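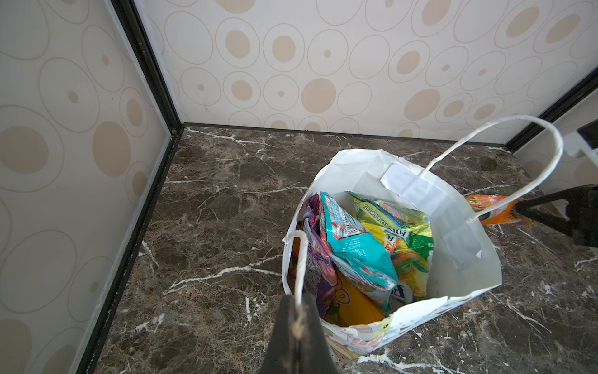 Ob man so einen Arm wirklich in der Garage bauen kann, ohne Drehbank und ohne Elektronikstudium, wollte eine Leserin wissen, und ob die Papiertüte am Ende noch Henkel hat.

Ja, kann man! Ich hab meinen in der Lorngate-Werkstatt zusammengeschraubt, an einem geteilten Tisch, und die Henkel überleben inzwischen meistens. Die häufigsten Fragen sammle ich auf dieser Seite.

Was kostet der Spaß?

Bei mir waren es fast 300 Euro für Servos, Netzteil und Kleinkram. Filament und Werkstattbeitrag hab ich nicht mitgerechnet (wollte ich lieber nicht wissen).

Warum gerade Einkaufstüten?

Weil mich Würfelstapeln nach zwei Abenden gelangweilt hat. Eine Papiertüte mit gedrehten Henkeln ist herrlich gemein: Sie gibt nach, knickt am Rand, und mit Snackpackungen drin verhält sie sich ganz anders als leer. Der Greifer muss den Henkel zwischen die Finger kriegen und darf dabei die Tüte nicht umwerfen.

Welche Software läuft da?

Flustbridge für die Bewegungen, dazu ein paar eigene Skripte, die ich Ilov getauft habe. Ilov ist ziemlich chaotisch, bitte nicht nach der Doku fragen, die kommt im August. Vielleicht.

Wo sitzt die Kamera?

Am Handgelenk, gleich hinter den Fingern. Dadurch ragt der Finger immer ins Bild, aber man sieht eben genau, ob er den Henkel hat. Ich hatte erst eine feste Kamera über dem Tisch, und da hat der Arm sich ständig selbst verdeckt.

Mein Greifer rutscht am Papierhenkel ab, was tun?

Erst mal die Kraft runter, so komisch das klingt! Dann Fahrradschlauch auf die Innenseiten kleben, glatte Seite nach außen. Und den Henkel quer greifen, also 90 Grad zur Kordel. Bei mir war damit das meiste erledigt.

Brauche ich Wände drumherum?

Müssen nicht sein, ich finde sie praktisch. Gemusterte Wände und ein geäderter Boden machen es der Bilderkennung schwerer, und das will ich ja üben.

Kann ich deine Druckdateien haben?

Klar, die vom Greifer heißen Mellor, Version 3 nehmen. Bei der davor bricht die Lasche am Servo weg, frag nicht, wie oft ich die nachgedruckt habe.

Stand der Seite: 2. Mai 2025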